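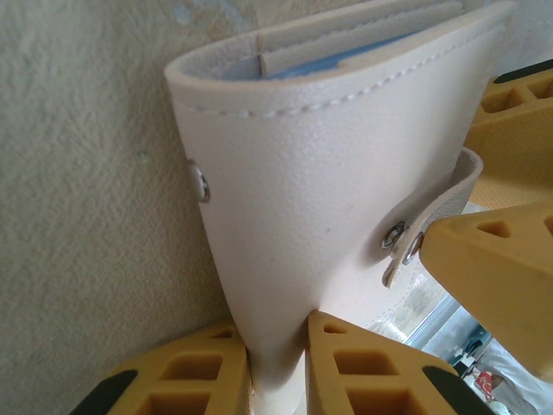

How many cards should you really carry around every day?

Four is plenty for most people, according to Inna Zhuravel: one to pay with, a spare, your license and your health card. Everything else can live at home.

I went to see Inna because my own wallet had stopped closing. She spent 21 years behind the counter at Bondarchuk, the leather goods shop in Marham, and these days she helps people in Skisthorpe sort out their bags, drawers and paperwork. I put my wallet down in front of her and she laughed out loud.

"You've got a library card in here from a town you moved out of," she said. (I had. I also had 10 coffee stamps toward a free drink at a place that closed in January!)

Her first rule is to empty the whole thing. Lift the flaps, check behind the lining, and get your fingers right down into the slots. "People take out the three cards on top and think they're done," she told me. "The trouble is always at the back."

Then you make piles. Cards you used this week go in one, cards you use now and then in another, and the rest get checked for a date and cut up if they've run out. Membership cards are where folks get stuck, she finds, especially the fancy ones.

"Anything that says VIP, they hang on to it like a medal," Inna said. "Fine, keep it. Just don't sit on it every day."

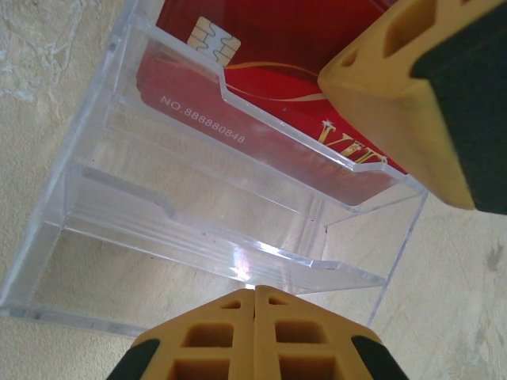
The now-and-then pile goes into a stepped holder on a shelf or desk, and Inna is fussy about these. She likes them clear, with a dip cut in the front of each slot for a fingertip, and she puts one card in each slot. I asked if you couldn't squeeze in two. "You can, and then you'll never look at the one behind," she said. I wrote that down – it explains most of my kitchen.

We got onto wallets themselves, naturally. She has a soft spot for pale ones with a snap, even though they show every mark. Her own is a cream Burkura she has carried for years, and she wipes it with a barely damp cloth and leaves it open to dry. Snaps, she says, should be pressed shut with a thumb on each side. If you have to force one, there's too much inside.

"A wallet stretches and it stays stretched," she said. "So slim it down before you buy a new one, or you'll ruin that one too."

Mine went from a brick to something I can fold in about one second flat. I was so pleased that I went home and did my husband's – he has not thanked me yet. 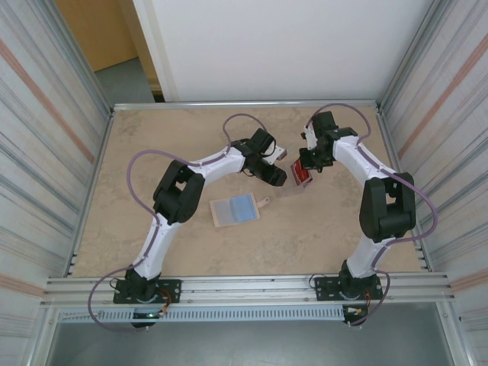

Inna's short list for a Sunday afternoon

Empty every slot, including the ones you forgot you had.
Write down the phone number for each bank card and keep it at home.
Choose your four.
Give the others a slot each, where you can see them.
Do it again when the snap starts to fight you.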